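Skollunero: A Town Report
Local Places Project, fall term
6 min read

I picked Skollunero because my aunt used to live one valley over and I'd been through it maybe a dozen times without ever getting out of the car. For this project we had to choose a small town and write up where it is, how it got there and what people do in it. I spent four days there in August and then a lot of evenings with county records, which are harder to read than I expected (so much slanted handwriting!).

Skollunero sits on the north bank of the Ellow, right where the river stops being fast and starts being wide. The last count put the population at 430. It isn't the county seat and never was, though it tried twice. Both times it lost to Mfinanga, which is bigger, has the courthouse, and is where everybody goes for groceries anyway.
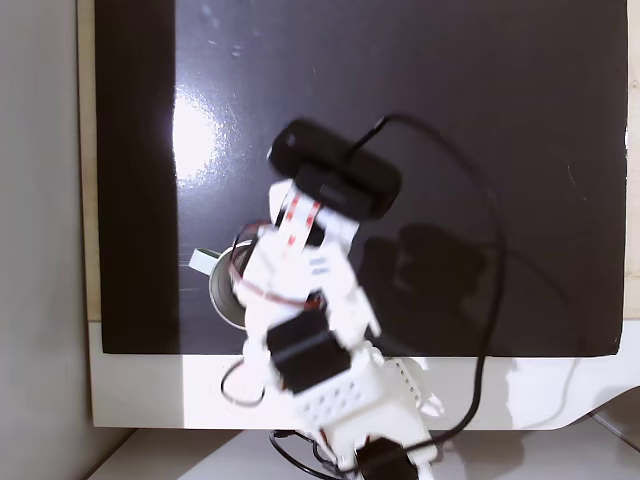

The street plan is the part I got hooked on. Main Street doesn't run along the river like you'd think. It cuts across town at a slant, because it follows the old wagon track down to the ferry landing, and all the later streets had to fit in around it. So you get these skinny triangle lots, and one house with a front door practically in the corner. The river does its own thing on the east side, and on the county map it swings out and comes back in one long loop, a lot like the thin black cable curving over the black board. Inside that loop is the Bottoms, which floods, and which has been farmed since the beginning because the dirt is so good.

The town started as the ferry and a store. Then the Lomex mill opened upriver and for a while things really took off. At its peak the mill had 367 people on the payroll, and a bunch of them built houses on the hill, which is why the hill is still called Lomex even though the mill is long gone. I walked up there on my second day and the view is great, but bring water. The foundations are still there if you don't mind weeds. There's a loading dock with a tree growing straight through it.

After the mill closed, people left pretty fast. The school records were the clearest place to see it. Enrollment was 233 in the last full year of the mill, and three years later the upper grades were being bused to Mfinanga. The building is now half library and half storage for road salt, and the library half is open on Tuesdays and Saturdays. I only got in there once and I wish I'd planned better.
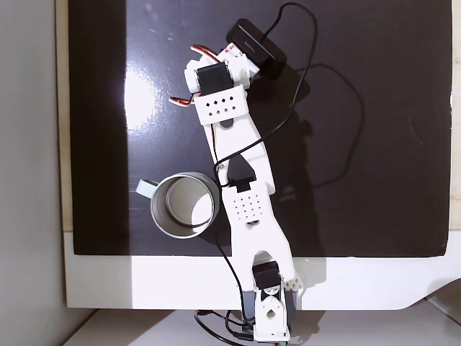 Why didn't the town just empty out after the mill closed?

The Bottoms kept it going. Farm families had never depended on the mill, and they kept buying feed, fuel and parts in town, so the store and the gas station stayed open. The bridge helped too. It replaced the ferry a few years before the closing, and it meant you could live in Skollunero and drive to a job in Mfinanga.

These days work is a mix of farming, the county road crew and commuting. The one big event is the Ferry Supper in the fall, which I missed by weeks. One thing I couldn't settle is the name. I found three spellings in the older deeds and two different stories about where it comes from, and neither story had anything on paper behind it, so I left them both out. I also never found a map of the original ferry lots. The county index lists one on page 200 of the second plat book, but that page is missing from the copy I used. If I get to continue this next term, I'm starting there.

Turned in 24th September.

Local Places Project | Contact the class page | © the student author | Back to top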